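Almsgiving at Pumemstead

The Pumemstead alms round is a walk for food offerings made by the resident monks of Pumemstead Hermitage, a small Buddhist monastery in the Theravada tradition. It follows the village road from the hermitage gate to the old school at Entwistle and back.

History

The round was started by Bjartur Thorlacius, a lay supporter who had lived near a forest monastery in his twenties. At first only two households gave food. A notice in the Entwistle library brought in more, and by the third year the monks were receiving enough to share with guests.

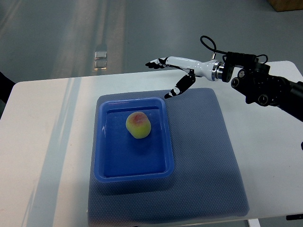 Setsuko Kikuchi remembers the early rounds as very quiet, with most people unsure whether to speak, and she thinks the silence helped newcomers more than any leaflet did.

Practice

The monks leave at 8:30 in the morning and walk in order of seniority. Donors stand or kneel at the roadside and place food in each bowl. Cooked rice, fruit and bread are the usual gifts. Money is not accepted. The meal must be finished before noon, and a short blessing in Pali is chanted before eating.

In February, when the road is often icy, the round is cut to the lower lane, and donors may bring food to the hall instead.

Attendance

An ordinary round draws up to 50 donors. The robe-offering ceremony at the end of the rains retreat is much larger, and 200 people came to the most recent one. The hermitage guest book for that year has 2,091 signatures.

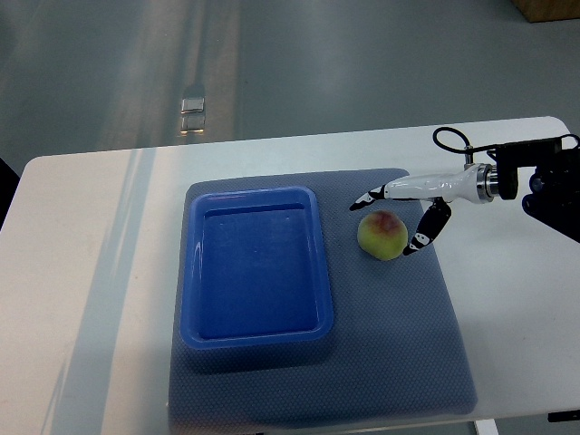 Pumemstead Hermitage: Lay Support Group

Related customs

A second round, in the town of Judard, was held for two seasons under Cyril Tindall and then dropped when the monks who walked it moved away. Amber Clegg's booklet on both rounds, printed in 500 copies, includes the chants and a map of the Entwistle route.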